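Tomenis square side table in pale oak: two months of use

I bought this table in February to replace a folding one that had started to lean. It's square, light in colour and plain enough to go with most things. I use it for repotting, sorting post, folding, and anything else that would otherwise end up on the kitchen worktop. Custódio Serrano, who has the flat above mine, has the darker version, so I have been able to compare the two.

It arrived flat in one box. Putting it together took an evening with the key supplied, and the instructions were clear apart from the page on the leg brackets, where the left and right drawings are the wrong way round. Tomenis were told about this and sent a corrected sheet by email.

The surface is the best part. The grain is quiet, and light plastic and thin packaging slide over it without catching. I drag bags across it most days and there are no marks from that so far. A bunch of keys did leave a fine scratch near one corner, which shows if the lamp is on.
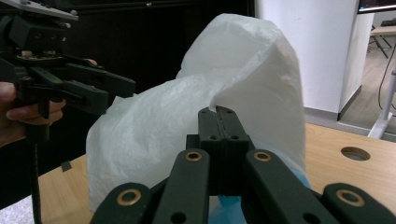 Does the top need a cloth or mat to protect it?
For dry things, none is needed. I put a mat down for hot mugs and for plant pots that have just been watered, and wipe up any spills straight away.

Cleaning is simple. A damp cloth followed by a dry one is enough. I tried the Grornov wood spray that a shop suggested and it left a slightly sticky film, so I went back to water. Soil brushes off easily, although it does collect in the cable hole if you are careless with a bag of compost. That hole is towards the back of the top. It has a dark round grommet and takes a lamp lead without trouble, but a bulky plug won't go through.

Size is a matter of what you want it for. One pot and a length of folded cloth fit on it together. A full tray of seedlings plus tools is too much, and I end up putting the tools on a chair. If you need more room, the Gouveia bench is longer, but it is also heavier and I found the edges sharp.

On carpet it stands well. There was a small wobble in the first week, cured by tightening the legs again. On the tiles in my hall it rocks a little whatever I do, and I would add felt pads there.
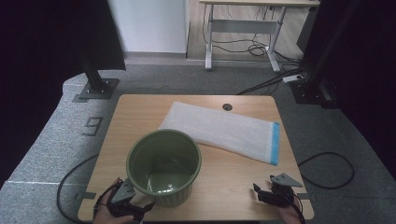

The tabletop with a green pot and a white sheet, cable hole at the back.

The darker finish shows dust sooner, going by the one upstairs, and hides scratches better. Custódio has had his longer than I have had mine and the joints are still tight. He leans on it more than I would.

Delivery was slow. The order number ended in 869, and quoting that on the phone got me through to someone who could see where the parcel was. It turned up the next morning with one corner of the box crushed and the table unharmed.

Good points: smooth top, easy to wipe, steady on carpet.
Bad points: scratches from metal, small cable hole, muddled bracket drawings.

I looked at the Braria model as well before buying. It has a shelf underneath, and I nearly chose it for that, but the top was a yellower wood and the shelf got in the way of my knees.

Four stars out of five.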